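Subject: Re: [cell-planning] Second assembly cell - what do we need to order before October? 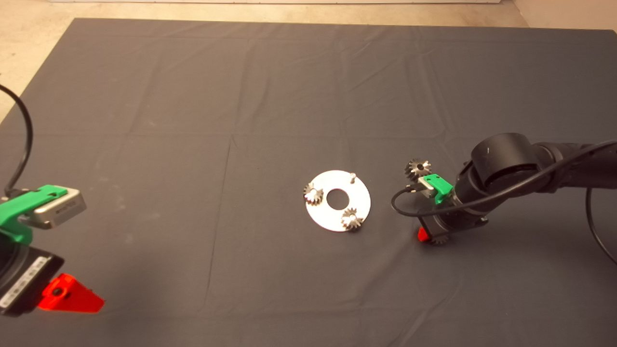

Marcela, thanks for setting out the list. I have been through it against what is left in the equipment budget, and I think we can order most of it now if we agree on the spares first. My view is that the fingers and the gear sets should be treated as consumables and come out of the running costs, and that only the arms, grippers and sensors should go through as capital. The gear plate job is a fair test of what we need per cell: two grippers, a sensor on a green bracket on each, the red-orange fingers, and the round plate with pins that the bevel gears go on. Everything in that list has to be bought twice if we want the second cell to run the same job, and so far we have only priced it once.

Marcela Trnka wrote:
> Hello all,
>
> I need to send a draft order to purchasing and would like comments before I do.
> What I have at the moment:
>
> - two arms, same model as the first cell
> - two grippers with brackets
> - two wrist sensors
> - one set of printed fingers
> - plates and bevel gears from Charvát
> - table, cloth, cabling
>
> Dusley have quoted for the arms and grippers together. Ralance will only quote
> for the grippers, but their delivery is shorter. I have not asked anyone
> about a service contract.
>
> Questions: do we want spare fingers in the same order, is one plate enough,
> and does anybody object to using the same cloth as before?
>
> Marcela

Taking your questions in order.

Spare fingers: yes, please. I would put in for 40. That sounds like a lot, but the printing service charges a set-up fee for each batch and the fee is the larger part of the bill on a small order. They keep well in a drawer. Could you ask for the same colour again? It shows up clearly against the dark cloth and I would prefer not to redo the camera settings for the sake of a different filament.

Plates: one is not enough. If the only plate goes back to the workshop to have a pin replaced, the cell stands idle. Charvát charge 176 per plate, without gears, and I would order a spare for each cell. The gears are cheap by comparison. Please check that they are supplying the same tooth form as last time. The drawing number on their latest quote is different from the one I have, and it may only be a revision letter, but I would like that in writing before we pay for anything.

Cloth: no objection from me. It is easy to replace and it keeps reflections down under a bright metal part. It does pick up lint, so put a couple of lint rollers on the stationery order. If we are buying by the roll, get enough to cover both tables and leave some over. The old table and the new one are not the same width, so measure both.

Cabling is the line I think is too low. You have carried over the figure from the first cell, but that did not include the sensor cables, which were bought later on a separate order. Each sensor has a thin cable that needs a good loop of slack at the wrist, so the short ones are no use to us. I would allow about 490 for the new cell, including clips and sleeving. If it comes in under that, the difference can go towards gears.

On suppliers, I would stay with Dusley for arms and grippers together. The Ralance delivery date is attractive, but the arms will not be here any sooner, so early grippers would sit in their boxes while the warranty ran. Please ask Dusley whether the warranty starts at delivery or at installation, and whether they will hold the price if we split the payment across two months.

I would also leave the service contract out of this order. Dellunance sent me an outline for one that covers both cells, and it makes more sense to compare that with whatever Dusley offers once the second cell is in. It comes out of next year's money in any case.

Still open on my side:

- power for the second table, where I am waiting for the electrician to confirm the circuit
- whether the existing control PC can be moved or we need another
- shelving for spares

Only the PC affects the order. If I have no answer by the time you want to send it, put one in as an optional line and we can strike it out.

Can you send the revised sheet round with the capital and running cost items on separate tabs? Purchasing returned the last one for mixing them.

Regards,
Nassoro Nyaga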